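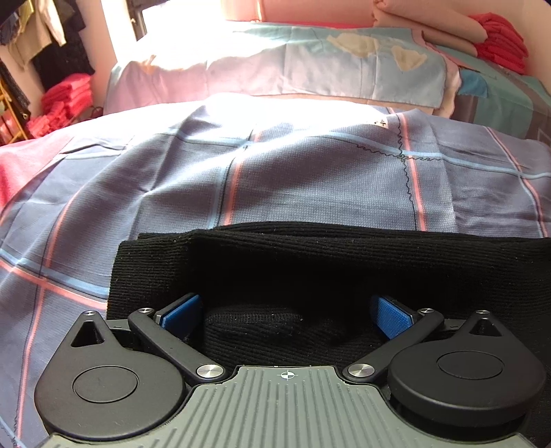

I fold all my knits on the bed. A table is too hard and too small, and a bed lets you spread the sleeves out properly before you start. Mine is by the window, so I do it in the morning when the light is good and lint shows up on anything black.

OK, so lay the sweater face down and smooth it with your palms - don't pull! Ribbed knit stretches if you so much as look at it. Bring one side in to the middle, sleeve folded back down along the edge, then do the other side the same way. Now fold up from the hem in thirds. You want a thick, squishy rectangle, and if it comes out a bit lumpy, fine, mine always do.

Go over it with a lint roller now, while it's folded (I used to do this first and then had to do it again, ugh).

My friend Ghada hangs everything, and her cardigans have those little shoulder bumps to prove it. I hang shirts and jackets and that's it. Knits go on the shelf, heaviest at the bottom, black ones together, four or five to a stack before it starts leaning. Reds get their own pile. Then I can finally make the bed.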